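About Bellia

Home / About / Classes / Pattern orders / Find us

Quick version: we draft patterns on paper, full size, by hand, with a pencil. Bags, cushions, chair covers, tents and awnings, boat covers, the odd costume. We also teach other people to do it. One long room upstairs on Felgate Street, over the upholstery supplier.

Longer version, keep going.

How it started

Radka Omerović opened Bellia with one table and a roll of paper. She had been cutting covers at Ristić Canvas for 14 years and was the person everyone went to when a panel didn't fit. Mostly the panel didn't fit because the drawing was wrong. So she left to do the drawings.

First job was a cover for a bakery van awning. Second job was the same awning again after somebody backed into it. By that winter we had enough work for two people, then four, and the classes came along because customers kept standing at the end of the table asking how the curve was done. Easier to put out stools and charge a little.

We moved to the Felgate Street room for the floor space. The old place on the Endus side of the canal was cheaper and had better light, we'll admit that, but you couldn't lay out anything longer than a sofa without opening the door to the landing.

What we do all day

Measure, draw, check, redraw. That's the bulk of it.

A pattern order goes like this. You bring the thing in, or we go to the thing, or you send measurements on the form (please use the form). We draw it up full size. We walk the seams, meaning we check that every edge is the same length as the edge it gets sewn to. Then notches, grain line, name, piece number, seam allowance. You get the paper rolled in a tube. We keep a traced copy in the racks, 200 of them hanging in there at last count and the racks are full, so if yours is an old one and you don't want it kept, tell us.

Turnaround is usually two weeks. July is slower, everybody with a boat remembers the boat in July.

Our minimum order is 52 dollars. Covers a small bag or a cushion with piping. Anything bigger gets a quote.

Why paper

We get asked. There's software, it's good, we use it for grading sizes and for customers who need a file to send off to a cutter. But the first draft goes on paper. Full size you can see that a pocket is silly. You can put your hand on it. You can lay the actual zipper down next to the line and find out it's too short before you've cut anything.

Also when three people are arguing about a curve it helps to have them all stood around the same table.

Pencil, not pen. Hard pencil, sharpened a lot. A fat line is a wobbly measurement: one person cuts on the left of it and the next person cuts on the right, and by the fourth seam the corners don't meet. Construction lines go in lightly and stay in. We don't erase them, beginners always want to. Leave them. They show how you got there, and when the customer comes back wanting it two inches wider you'll want to know.

Small ticks where lines meet or stop. If a line just wanders off, nobody at the sewing end knows whether it was supposed to end.

The room

Big tables, pushed together for long work, pulled apart for classes. Paper on a roll at the window end. Yardsticks on hooks, French curves in the flat drawer, weights in the crate under the first table (old curtain weights mostly, some window sash ones that are heavier than they look, mind your toes).

Tables get cleared at 5:30. Everything off, wiped down, weights back in the crate. If you have a draft in progress it gets rolled from the short end and goes in a tube with your name on it. Your name, please, on the tube. We had eleven tubes marked "mine" last spring.

No coffee on the tables. There's a shelf by the door for cups. Water is OK in a bottle with a lid. Fabric shears never touch paper, paper scissors are the ones with tape round the handle, please put them back becuase we have bought a lot of them.

Classes

Evenings, 6:30 to 9. Small groups. No sewing experience needed for the first one, you won't sew anything, you will draw.

Straight Lines. The beginner one. Squaring a corner, parallel lines, seam allowance, marking an intersection properly, drawing a long line without the ruler slipping in the middle. Sounds dull. People like it a lot more than they think they will. You leave with a tote pattern.

Boxes and Cushions. Gussets, piping, zipper panels. Bring a cushion. A real one from your house, the uglier the shape the better for everybody else.

Slopes. Awnings, tent panels, anything where two edges aren't parallel and the distance between them keeps changing. This is Radka's class and it fills up. Bring your own calculator if you have opinions about calculators.

Open Table. No teacher as such, somebody's always around. Bring your own project, use our paper. Paper is included up to a sensible amount, after that we'll say something.

School groups: yes, mornings only, email first. We had the Endus Technical kids in for a term and they drafted a cover for their own climbing frame, came out pretty well apart from one corner.

Who we are

Radka runs the place, does site measuring, teaches Slopes. The rest of us draft, teach, answer the phone badly, and carry rolls up the stairs. There is no elevator, sorry. If stairs are a problem we can meet you at the supplier's counter on the ground floor and bring the drawings down, happens every week, just ask.

We've sent out 2,000 patterns since we opened. Some of them more than once, see awning.

What we don't do

We don't sew. We can tell you who does. We don't alter clothes. We don't print posters, even though we have a lot of big paper and people keep asking. Wedding dresses, no, too many feelings.

Getting in touch

Email is best. Phone works before noon. Walk-ins fine in the afternoon as long as you don't mind talking to someone who's holding a ruler down. If it's for a measuring visit, send a photo and your rough sizes and tell us wether there's parking.

From the room:

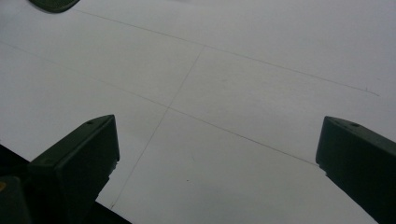
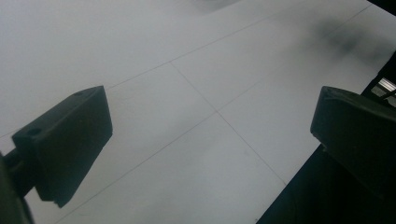
First picture: pencil lines on the big sheet, the short one crossing the lower long one. Second: big pale squares with thin dark lines between.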